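4.2 Comparison of wrist tracking methods

The recordings used to compare the two controllers came from people working with their bare hands at a table. We did not want to ask them to hold a gripper, as the grip a person chooses when using their own fingers was part of what we wanted to keep. The pose of each wrist therefore had to come from something worn on the arm. We tried 3 arrangements before settling on the one used in the rest of this paper.

The first was a tracker clipped to a glove. It gave smooth position data, but people changed how they picked things up. Manalo and Castillo, who did most of the early trials at the Illmont site, found that wearers avoided touching flat surfaces with the whole palm. The glove also turned a little on the hand during long sessions, and the offset between tracker and wrist had to be measured again after each break. We dropped it in June.

The second arrangement used the head camera alone, with a hand pose model and no markers. It needed no setup. Finger positions were usable when the back of the hand faced the camera, but the wrist angle was poor whenever the fingers curled over the edge of an object. With the Rireo arm this produced approach angles that the planner rejected, or that brought the lower jaw of the gripper into the table.

The third, which we call the band method, combines a soft band on each wrist with a printed strip of square fiducial markers. A cable runs from each band. The head camera reads the markers, and the cable carries the signal from the motion sensor in the band. When the markers are hidden the controller falls back on the motion sensor for a short time and then corrects itself once a marker is read again. The strip carries several markers so that a turn of the forearm does not hide all of them at once.

Each method was tested on the same set of tasks, which included lifting, turning, sliding and steadying. Every task was done 21 times per method. The recorded wrist path was then replayed on the Rireo arm with the Marquez two-finger gripper, using both the stock controller and ours. A replay was counted as good if the gripper reached the object at the recorded contact point and did not touch anything else on the way.

Boxes turned out to be the most useful test objects. A person often presses on one side with a flat hand and holds the other side with the fingers, so the two wrists are at very different angles at the same moment.

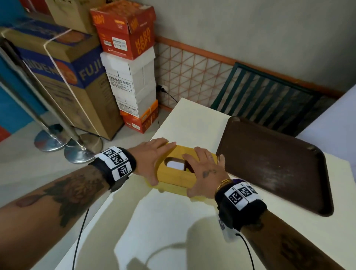
A flat left hand and a curled right hand also have to be turned into gripper commands in different ways. The flat hand has no match in a two-finger gripper. We mapped it to a closed gripper pushing down with the force capped, while the curled hand was mapped to a normal grasp at the edge. Ko suggested a rubber pad on the closed jaws for the pressing role, and this was used in all replays reported here.

Figure 4. Left and right hands on a yellow wooden box, with a marker strip on each wristband.

With the band method and our controller, roughly 80 percent of replays were good. The stock controller did worse on the same recordings, mostly in turning tasks, where it smoothed out quick changes in wrist angle. The gap between controllers was small for lifting. Cable drag was the main complaint from wearers, and Magbanua rerouted the cables at Ninisgate so they left the band on the underside of the wrist. We have not yet tested a wireless version, and the results in Section 5 all use the cabled bands.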